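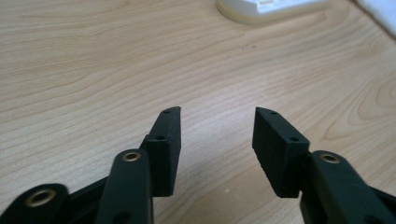

OSTDALE, September

The long table is back in the front room, and it is pale again. Those of you who have only known it in its brown period may need a minute. Under all that varnish there was grain the entire time, quietly minding its own business while we ate soup on top of it.

For newer readers: the table came to us from the old Valentini bakery when the bakery became a phone shop. Remo Rinaldi paid $90 for it and has mentioned the price at every gathering since. It would not go through the door. It went through the window, on a Saturday, with most of the street offering advice and two people lifting.

The varnish was put on later by parties who have asked not to be named, one of whom is Dario Santoro. It was called Honey Oak on the can. By last winter it was the color of strong tea and slightly sticky in humid weather, so that any newspaper left on it overnight became a permanent subscription. Benedetta Fabbri lost the back page of a perfectly good seed catalog that way and has not let it go.

So we sanded. Thắng Quách brought his sander and a box of discs, and we started coarse and worked our way down to the fine stuff over what was supposed to be one afternoon. The dust got into the coffee cupboard, which was closed, and into the piano, which was also closed. Evaristo Marras did the corners by hand with a folded bit of paper and a radio program about bees. If you run your palm along the window end you will find a shallow dip that we decided to leave. Sanding it flat would have cost us a good deal of table, and peas have always collected there anyway.

There was a debate about what to put on the bare wood. Dario proposed varnish. After that there was a shorter debate, and we went with hardwax oil, two thin coats, wiped off properly this time. A few requests while everyone gets used to it:

Use a coaster. The cork ones are in the drawer under the kettle, and there are plenty.

Wipe up beet juice when it happens, not at the end of the evening.

No tape on the tabletop. Poster people, you know who you are.

If you find a ring, tell Thắng. He has kept some fine paper back and is rather hoping to be asked.

Total spend on discs, oil and rags came to $59, or less than two-thirds of what Remo paid for the table, as he will be glad to tell you. The benches are still brown. We are aware of the benches.

Home | News | Room Bookings | Back Issues | Contact

Comments

Benedetta F.
It was the page with the sweet peas on it. I had circled things.

Remo
For the record, they wanted more than 90. I talked them down.

wona_st
Looks so much better! Did the oil smell for long? Thinking of doing our kitchen table, but we have to eat somewhere in the meantime

Thắng Q.
@wona_st Couple of days with the windows open. Lay the oily rags out flat outside to dry, don't ball them up in the trash, they can catch fire. Happy to lend the sander.

Dario
I still think it looked warm in Honey Oak.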